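Notebook – March, demo prep and the visit from Michiels

10:05. Setup done before the visitors came up. Two people from Michiels today, Lies Bakker and Valter Cunha. They want to see how we collect grasping demonstrations in a lived-in room, and whether their own people could do it after a short briefing. Ihor Skoryk on the laptop, me on the gripper, Roos Van Acker doing the talking. Gijs Timmermans joined for the second half.

Agreed program: single-object pick from the table, then work at the black box, then questions. Session folder is Nesthorpe, prefix 13. Exposure locked before the first take. White tabletop is bright enough that auto exposure drifts when the fingers come down, which cost us takes last time.

Object for the first part is the teardrop tape measure. Reasons for choosing it, for whoever repeats this: the outline is curved on both sides, it is low, and it has a clear pointed end so orientation can be labeled without argument. The convention stays as in the protocol, orientation read from the pointed end, tab end opposite.
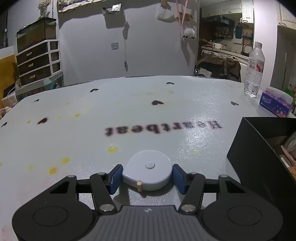

Approach, fingers open, pointed end of the tape measure toward the gripper. Blue pads.

10:40. Notes from the approach part. Valter asked why we pause with the fingers open on either side of the object. The pause gives Ihor a clean boundary between reach and grasp when he segments. We had it at 2 seconds in the protocol and I was cutting it short, so Roos counted aloud for a few takes. Better after that. Should be a beep.

Lies asked about the printed tabletop. Hearts, dots and lettering all give the tracker plenty of corners, and she wanted to know if the numbers would hold on a plain surface. Fair question. We have no recent runs on a plain table in this room. Ihor says the Grusedia set has some, but from the old mount, so not comparable. Action on me: one short session on a plain white cover, same object, same lighting.

Map loaded on the first try. One relocalization failure when I swung too quickly toward the kitchen side. Restarted from the wall side and had no further trouble.

11:15. Box part. Lies had asked for something with walls, given that their own line is all totes. The question here was how close the fingers can work to a vertical wall. Fingers straddling the wall, one inside and one outside, is the position I use to check lateral offset before going for anything in the box. Any error shows up as unequal clearance on the two sides.

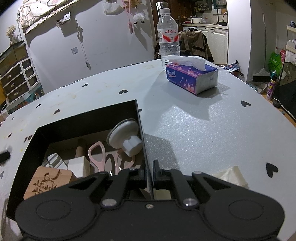
Fingertips on either side of the right-hand box wall. Scissors with pink handles and the suction-cup fixture inside.

Contents left mixed on purpose. The scissors got the most discussion. The loop handles are an easy target from above, but the blades are out of sight for a good part of the approach and the operator ends up guessing. Valter would put that down as an operator problem. I would put it down as a camera placement problem, and Gijs agrees with me, for what that is worth. Left open.

The carved wooden block is a better teaching object for the box. Flat faces, rounded corners, and an operator can learn to come in square without worrying about damage. Suggest we put it first in the briefing sheet and move the scissors to the end.

Lies tried the box herself. Her first instinct was to come in at an angle over the wall, same as most new operators. Told her to get vertical outside the box first, then translate. She had the idea quickly. Takes by visitors are tagged "guest" and stay out of the training split.

11:50. Back to the tape measure for the closing part, to show the grasp itself at low height. Grip across the two curved sides.

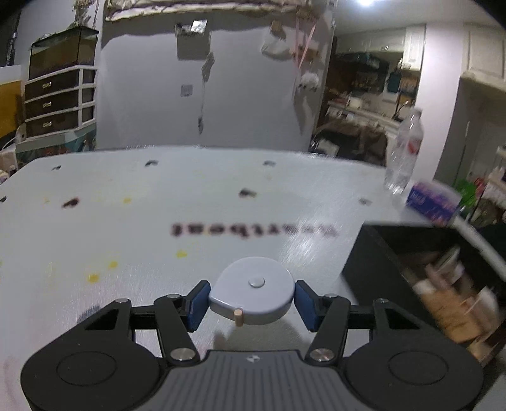 Grasp on the tape measure, one pad on each curved side, held flat just above the table.

Points to keep from this part:

Pads belong on the curved sides. Across the tab end there is too little to hold.

Keep the object level for the hold. If it pitches, label the take and carry on, do not regrasp in the same file.

Trigger force by hand only. Valter asked for a force reading and we do not have one. Lotum quoted us for a sensor last year, Roos will find the quote.

12:20. Wrap-up with everyone. Target for a pilot at Michiels would be 200 takes over the tote task, of which Lies would like about 100 from their own operators. Roos thinks that is possible if they accept our briefing sheet as is. Ihor wants to see their lighting first.

Open items:
– plain cover session (me)
– beep at the end of the pause (Ihor)
– briefing sheet, new object order (Gijs)
– sensor quote from Lotum (Roos)
– photos of the tote station, with lights on as during a shift (Lies)

Raw files copied to the shared drive at 12:45, checksums in the session folder.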